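Jultimer Pauses Cloth-Handling Pilot After Gripper Fault

Hi, I'm Babatunde Nwosu, and I run the soft-goods work at Jultimer. We've paused the pilot of our Prorix arm at Neststead, and I'd like to tell you why myself instead of letting a support bulletin do it.

Prorix picks up clothes and other soft items in offices and homes. Cloth is hard -- it folds over itself, hides its own edges and hangs onto whatever is next to it. In December our arm at Neststead closed on a garment, caught a cable underneath and kept pulling for 10 seconds before a person hit the stop button. No one was hurt, thank goodness! But the arm should have let go by itself, and it didn't. 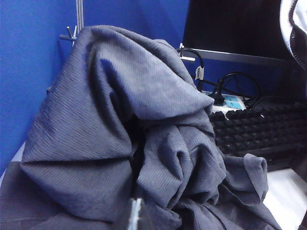

Ribbed cloth heaped beside a keyboard and power strip, with the gripper finger at its folds.

We went back through 737 recorded grasps from the pilot. In 106 of them the software reported a clean hold while the force reading was still climbing. That's the fault, plain and simple: a check that was supposed to compare the two numbers got skipped whenever the wrist was moving fast (and with cloth, it moves fast a lot).

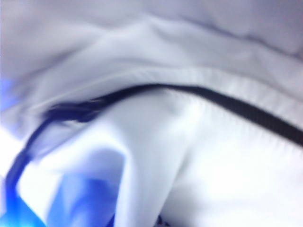 Pale fabric and dark trim, blurred by motion, in the view from the wrist camera.

Hiếu Lò, our safety lead, wanted the whole pilot stopped that same afternoon, and I'll admit I argued for one more day. Hiếu was right. We shut it down by 4 p.m. and called every site contact before dinner.

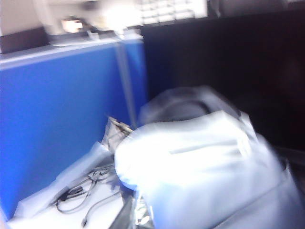 The fix has two parts. The force check now runs at every wrist speed, and the arm opens its fingers if the pull goes past a set limit, no matter what the vision side thinks it's holding. We're also adding a slower first lift near cords. Our sensor supplier, Hứa, is testing the new limit on its own bench, and so far we've run 417 grasps on ours. I want a lot more than that before we switch anything back on.

If you have a Prorix unit, please leave it powered off until you hear from us. You don't need to ship anything back -- we'll come to you. Reporters and customers can reach me through the Jultimer press desk, and yes, I'll pick up the phone.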